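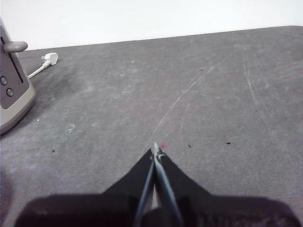 Can a machine make breakfast yet? My opinion is no, and I don't say it with pleasure. At our workshop in Weltville we gave the arm 78 tries to push down the lever of a toaster. The lever is the easy part for me. I find the plug much harder, with its thin white cable that never lies the same way twice. Skakum promises a kitchen helper in five years. I would wait 15, and meanwhile I would ask them to show us the crumbs being wiped from the table.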